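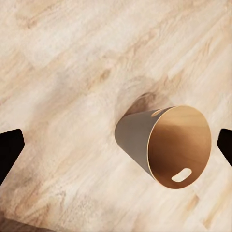 Living room floor, the part by the sofa wall is the same

Wultgate Home Forum > Floors > Oil or water-based finish on a light wood floor?

plankline
Posted June 8, 2023

I need to settle on a finish for the living room floor and I keep changing my mind. The boards are light and I want them to stay light. The old lacquer has been on for 15 years and it is thin where people walk.

I got one quote for a full sand and refinish, $1638, using Cukix water-based in matte. The same company will do Hulent hardwax oil instead for the same money. They have no preference and told me to choose. Le Roux stocks both if I decide to do the job myself, which I might.

What I know so far: the water-based stuff sits on top and the oil goes in. The oil can be patched. The water-based can't, or not well. Past that I mostly read people contradicting each other.

No kids, one dog, shoes off at the door most of the time.

mortise_and_tenant

I would take the water-based. We have had Cukix matte in the hall and kitchen and I mop it and forget about it. With oil you are signing up for a maintenance coat every so often, and you will put it off like everyone does.

Color is the other thing. Oil made our spare room noticeably more yellow than bare wood. If pale is the goal, that matters more than how easy it is to patch.

gritsequence

Disagree on the yellow. Plain hardwax oil warms the wood up, sure, but Hulent has a version with a little white in it that keeps the raw look. You have to stir it a lot or the white sits at the bottom of the tin. I used it on ash and on pine and both still look close to freshly sanded.

Also disagree on "mop it and forget about it." That holds until somebody drags a chair. Then you have a scratch in a film and your choices are to live with it or sand the room.

mortise_and_tenant

I have chairs. I have felt pads. They cost almost nothing.

plankline

Thanks both. I should have said there is a door straight out to the patio, so grit and water get walked in at that end. Then there's the brick fireplace next to it, and I don't know how people deal with the edge along a surround like that. The sander won't reach into the corners and I don't want a darker strip where it was done by hand.
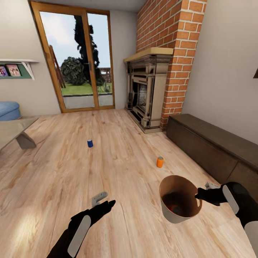
slowcure says the patio door should decide it. Water at a threshold gets in at the board ends first, and under a film finish it can't get back out easily, so you get gray edges that only come off with sanding. On an oiled floor you would see the dull patch sooner, rub it down and put more oil on. slowcure has no complaint about the water-based products anywhere else in a house.

For the fireplace edge: go along the molding with a scraper, then sand by hand with the same final grit the machine used. The darker strip happens when people go finer by hand than with the machine, or coarser. Match the grit and it mostly goes away. Tape the surround first, and pull the tape while the finish is still soft.

gritsequence

Second the scraper. A sharp one. Buy a spare blade.

boardfeet_bea

I'm going to be the dull one and say put a proper mat at the door and then use whichever you like. Most of the damage I have seen near a patio door was grit, and neither finish stops grit.

I do think mortise is underselling the upkeep on water-based. When it does wear through it wears through in a path, and by then a light recoat won't blend. You have to catch it earlier than that. That means looking at your floor once in a while, same as with oil.

mortise_and_tenant

Fair. I'd still rather recoat a film once than re-oil a traffic lane every April.

plankline

Leaning oil now, at least for this room. Another view looking down the boards, so you can see which way they run. 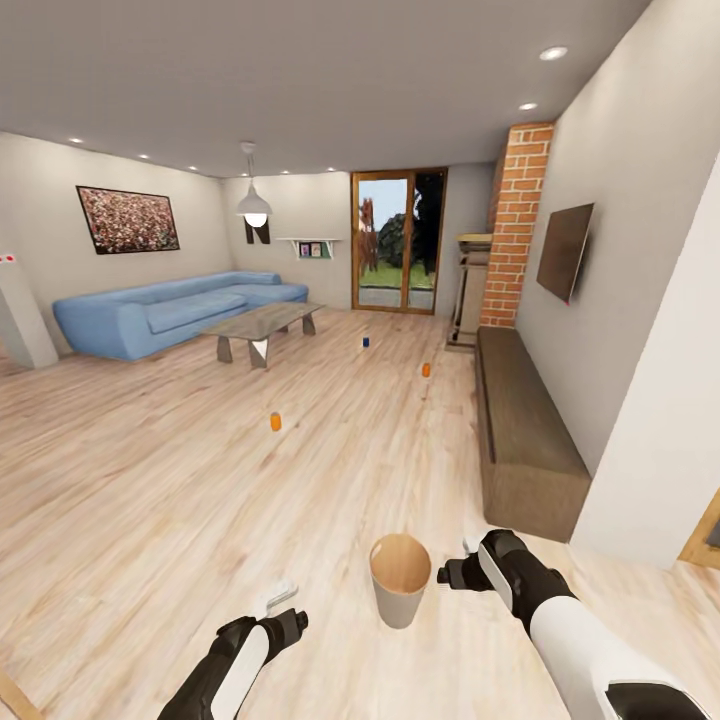
How long before you can put a rug down on hardwax oil?

Seven days, and longer if the room is cold. Walking on it in socks is fine well before that. The rug is different because it keeps the air off, and oil that is still curing under a rug can go blotchy or pick up the pattern of the backing.

slowcure

Agree with the seven days. I'd also check the rug pad. Some of the rubber ones stain a floor whatever the finish is.

boardfeet_bea

And do 2 coats, thin. If the tin says one coat is enough, still do the second one by the door.

gritsequence

Depends on the product. Some of them won't accept a second coat once the first has taken — it just lies there and stays sticky. Read the tin, and do a test in a closet first. If it buffs up shiny in spots, you left too much on.

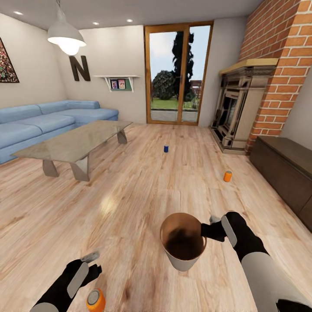
Spills in the first few weeks are what catch people with oil. Water beads for a while and then it doesn't, and whatever is left sitting marks the surface until the oil has hardened all the way. Plant pots are bad for it, and so is anything metal with a wet base. I'd keep drinks and cans like that orange one off the floor until then, or put them on a tray. A ring that does show up will usually come out with a white pad and a dab of the same oil, rubbed along the grain. Save what's left in the tin for that and write the date on the lid.

mortise_and_tenant

See, this is the list I was talking about. With Cukix you keep the rug off for a bit and you're finished.

gritsequence

Until the chair.

plankline

I'm going to pick up a small tin of each from Le Roux and do two patches inside the closet, which has the same boards. If the white oil stays as pale as gritsequence says, I'll go with that and get the mat for the door regardless.

Does anyone know if the Hulent white can go over a threshold strip that's a different wood, or will it come out as a different color?

slowcure

It will come out different. Use the plain one on the strip, or leave the strip out and do it separately.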